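Re: [studero-users] Nightly backups fill the disk on small VPS plan

Noemí Alvarado wrote:
> We moved three sites from Celteck to a Kestine VPS in October, the plan
> with 60 GB. Since then the nightly backup stops before the end with
> "no space left on device". The sites together are not even 20 GB.
> Is it the panel, or do I have to pay for the bigger plan?

Hello Noemí,

I had the same problem on the same plan, so please do not upgrade yet. Studero first makes a full copy of every account in the temp folder, then it compresses this copy, and only after that it deletes the old archive. For a short time you have everything on the disk three times, plus the mail and the logs.

What I changed on my server:

In the panel, under Backup > Storage, I set "Keep local copies" to 1. The default value is 6, and this was the main reason in my case.

I moved the temp folder to a second volume. The setting is called work_dir and you must restart the backup service after the change – the panel does not tell you this.

I excluded the cache folders of the sites. One shop alone had 115,000 small files there. 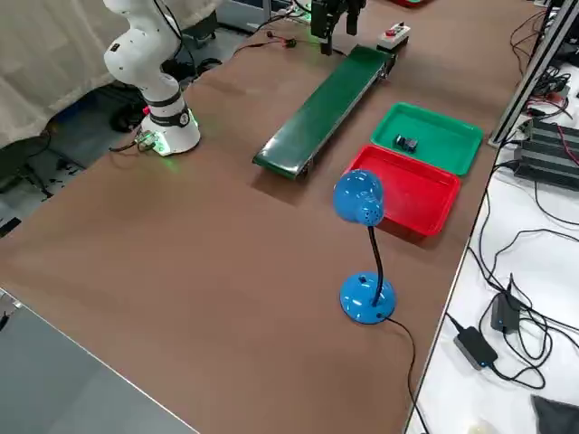
For the remote copy I use the storage from Asamoah. It works well, but their service listens on port 3101 and the Kestine firewall blocks outgoing connections to it by default. You have to open it in the customer area, it is not enough to do it on the server itself.

With these settings my backup needs roughly 40 minutes and the disk stays half empty. If yours still fails, please send the last lines of the backup log and the output of df -h, taken while the job is running.

One question also from my side: did you keep the old DNS at Celteck, or did you move it too? I still have one domain there and I am not sure what is the right order.

Best regards,
Tomasz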